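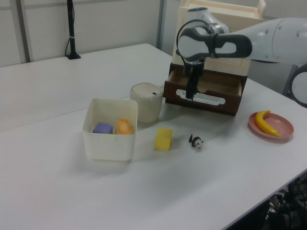

In Praise of the Open Bin

By Carolina Brandão
2/17/18
6 minute read

I have strong feelings about toy storage, and the strongest is this: the best container a family can own is an open plastic bin, square, plain, a little see-through, and small enough to lift with one hand. I would take one of those over any wall unit in any catalog. I have had the wall unit. It was lovely for a month!

Our wall unit came from a shop in Staltitz and had a door for everything. Doors for puzzles, doors for animals, a tall door for the things that didn't fit behind the other doors. My son was three at the time and he treated it like a piece of the building. He would no more have opened it by himself than he would have opened the fuse box. So the toys came out when I took them out and went back when I put them back, and in between I complained to everyone I knew that he never tidied up.

Then my sister-in-law came to stay in August and brought his cousin's toys in a clear tub with no lid (the lid had cracked years before). On the first evening he picked up a foam block from under the couch, walked across the room and dropped it in. Nobody had asked him. He could see the other blocks through the side, he could see there was room, and I suppose a block that is on the floor while its friends are in a tub looks wrong even to a three-year-old. I have been a convert ever since, and I'm afraid I talk about it at parties.

A purple foam cube and an orange toy that might be a bread roll or might be a fruit can sit side by side in a white bin with translucent walls and look completely at home. There is no category that holds the two of them. "Soft things," maybe. "Things a small person wanted at the same time," more likely. And it's fine! I think the great mistake of toy tidying is that we borrow the rules from our own cupboards, where the forks live with the forks, and hand them to somebody who has a perfectly good reason to keep a cube with a bun.

I'm not against sorting. Sorting is one of the real pleasures of being small. Give a child a pink plate and a yellow banana and the banana will end up on the plate sooner or later, since plates are for food and bananas are food, and there is a deep satisfaction in that. But that is a game, and it belongs in the middle of the afternoon when everyone is rested. The end of the day calls for something a lot rougher. Everything on the table goes in the bin. The panda lying on its side goes in the bin. The second cube, the yellow one, which has been sitting out by itself, goes in the bin. Finished, wash your hands, supper.

Now, drawers. I know people love them, and I used to argue with them more than I do now. My friend Berkay Duman makes children's furniture under the name Karakaya, and he has told me many times that a shallow drawer is the most honest piece of storage there is. We had this out again over coffee last winter. His case is that a drawer closes. You can have a whole farm in there and the room still looks like a room where adults live. He also thinks children like the pulling and pushing, and he's right about that, they adore it.

My case is that a closed drawer is forgotten by breakfast. We have a little cream cabinet, one of those with a cutout in the drawer front instead of a knob, and I would bet that anything I put in it tonight would still be in it next winter. I do love the cutout, though. A small hand gets into it easily, and there's no knob to catch a sleeve or work loose. If you must have drawers, have that kind, and leave one of them pulled out during cleanup so the child can see the bottom of it. An open drawer is really just a bin with a house around it - I said this to Berkay and he wrote it down, so perhaps we are closer than we pretend.

Lids are where I won't budge. A canister with a domed lid is a handsome thing on a table, and I keep one near where we play, but it is for pencil shavings and bits of torn paper. Once a toy container has a lid, tidying becomes two jobs, and the lid itself becomes a toy, and then you're looking for the lid. We lost one for an entire spring. It was behind the radiator with a sock in it.

A few practical things, for anybody who wants to try this.

Keep the bin small. This matters more than any other part of it. A big tub becomes a well, and the only way to get a thing from the bottom of a well is to tip the well over. I've seen a tub in a playroom in Brestarstead that must have held 400 pieces, and the children in that house played with whatever was on top and had given up on the rest.

Put it on the table while they play, in the middle, where the toys are. I used to keep ours on a shelf across the room and carry it over at the end, and it always felt like the police arriving. When it sits among the toys the whole time it gets used as a garage, a bath, a boat, a bakery. By supper half the stuff is in there anyway.

Get one you can see into from the side as well as from above. Cloudy is good enough. A bit of purple or orange showing through the wall does all the labeling you'll ever need, and I say that as someone who once bought a label maker (a Zivham, very nice, it now prints my spice jars).

Rounded corners, please. Crumbs live in sharp ones.

And leave some things out. I'm serious about this one. I used to clear the play table to bare white every night, and it looked wonderful, and every morning my son would stand at it with no idea where to begin. Now I leave the plate, with something on it, and usually an animal. He comes down in his pajamas and there's a meal waiting and somebody to feed it to, and he's off before I have the kettle on. A plate with a banana on it is practically the first line of a story!

I realize it's a lot of affection to have for a plastic box. But I pick ours up every day of my life, and it weighs nothing, and it goes under the tap when it's sticky, and last week it was a hat. The wall unit went to a neighbor who keeps her good tablecloths in it, behind all those doors, and she tells me it's perfect.

Comments (4)

marthaj_k
Yes to leaving the plate out! We do this with a toy teapot. My daughter pours for the cat before anyone else is up.

Berkay Duman
For the record I wrote it down because I plan to argue with it later. Drawers forever. Come and see the new ones.

two_under_five
Does the small bin still work with two kids? Mine would fight over whose it is.

Carolina Brandão
@two_under_five We have two bins when his cousin is here, one each, and they trade toys all afternoon. Same size and same color or you'll never hear the end of it.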